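Simulation & Digital Twins > Troubleshooting
Thread: Gripper drives straight into the table after reset, force limit never trips

planwood_nights
Posts: 36

OK so I've been fighting this one since the start of June and I need fresh eyes, because I've started dreaming about it. The job is dull on paper: pick up the can, put it in the shelf organizer, reset, go again. All in sim for now, nothing has gone near hardware and after what I've seen I'm glad of that.

Out of 2761 episodes overnight, 167 ended with the fingers commanded below the tabletop. The sim just lets them sink in a bit and then the contact solver loses its mind and the whole arm jerks sideways. And the force limit I set on the wrist never fired. Not one time! I have it set to abort the episode, I can see it in the config, I can print it at startup, and it sits there like a smoke alarm with no battery.

Build is Vavulov for the physics, with the Clellia planner on top. Same seed gives me the same failure, so at least it isn't random. Episode 1778 is the one I keep replaying. This is the cell I'm running it in, fingers over the table with the cup, the can and the bottle around them: 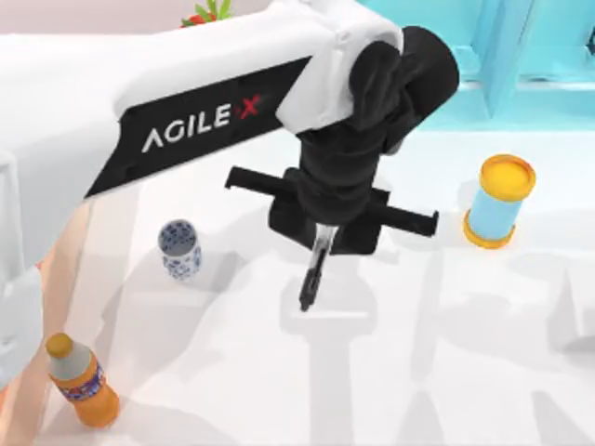 planwood_nights
Thread starter, sim and test tech at Planwood

What I've tried so far: smaller timestep (fewer failures, still there), stiffer contacts (worse, much worse), swapping the can for a plain cylinder (no change). The cup and the bottle are only clutter, the planner is supposed to stay away from them and it does.

Any ideas before I rip the whole reset routine out?

tinsnips
Posts: 412

Stiffer contacts making it worse is pretty normal, I'd put those back where they were. My first question is which frame your Z limit lives in. If it's in the base frame and your reset nudges the base pose even a hair, the floor you think you have isn't the floor you've got. Been there, lost a week.

planwood_nights

Base frame, yes. But the base is fixed, I don't randomize it. I do randomize table height though, a few millimeters either way... oh no.

tinsnips

Ha. Yep. Go look at whether the limit gets recomputed after the table moves.

grommet_and_sons
Posts: 88

I'm going to disagree with where this is heading. Fine, the Z limit is probably stale, fix that. But the bug that matters is the force abort not firing. A stale limit is the kind of mistake everybody makes and the force check is what's meant to catch it. If you patch the height and the failures go to zero you'll close the ticket, and then you'll carry a dead safety check over to a real arm. Please don't.

ohm_sweet_ohm
Posts: 1209

Eh. Sim contact forces are junk at the best of times. I turned all my wrist aborts off in Vavulov ages ago, they trip on nothing and you throw away good episodes. The real controller has its own limits, let that do its job. I'd fix the table height and move on with my life.

grommet_and_sons

"The real controller has its own limits" is what was said at my old shop right before a gripper went through a fixture plate. Those limits were set by a person too. Junk forces or no, a check that never fires in 167 crashes isn't noisy, it's disconnected.

ohm_sweet_ohm

I didn't say run hardware with no limits. I said the sim number doesn't tell you much about them. Those are separate problems and you're mashing them together.

planwood_nights

You two can both be right, I've got time, lol. Update from this end. tinsnips called it: the limit is computed once when the scene loads and never again. Table goes up on reset, the limit stays put, and the planner happily asks for a spot inside the tabletop. Every failure I've checked so far has a raised table. I moved the calculation into the reset and reran a short batch with no crashes in it.

But grommet got under my skin, so I put the old bug back on purpose and went digging for the force thing. I pulled stills from the wrist view while I was at it, mostly to convince myself the can was where the log claimed.

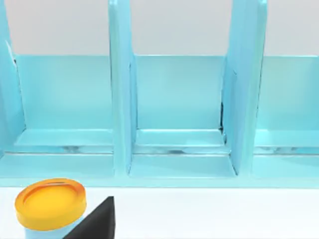
Wrist view: can and finger in the foreground, shelf organizer behind, compartments still bare.

So the wrist force value is being read before the physics step and compared after the buffer gets cleared. It's comparing zero to my threshold. Every time. I could have set the limit to one newton and it would have sailed right past it.

grommet_and_sons

THERE it is. Thank you for looking, most people don't.

ohm_sweet_ohm

OK, that one's a real bug and I'll take the loss on it. I still say you'll get false trips once it works. Filter it over a few steps before you abort or you'll be back in here complaining.

belt_sander_bea
Posts: 54

Jumping in because we use the Malhotra wrapper over the same stack and I just checked ours. Same read order. We've been running it for months thinking our policy was super gentle, lol. Is your fix in the wrapper or did you patch underneath?

planwood_nights

Underneath, in our own step function. I moved the read to after the step and before the clear, two lines swapped. I don't know the Malhotra code so I won't guess where it goes in yours, but log the raw value while you push the fingers into the table on purpose. If it stays at zero you've got the same thing.

And yeah ohm, it trips too much now. First batch with the fixed read aborted on ordinary grasps, just from the fingers closing on the can. Trying your filter tonight.

tinsnips

Also add a test that crashes it deliberately and fails if the abort doesn't fire. Run it before every overnight batch. It's ugly but it's quick.

belt_sander_bea

Pushed ours into the table. Zero, zero, zero. Off to ruin my team's afternoon.

planwood_nights

Sorry, Bea! Crash test is in, it runs first and it blocks the batch if it doesn't abort. Leaving the thread open until I've got a filter setting I trust.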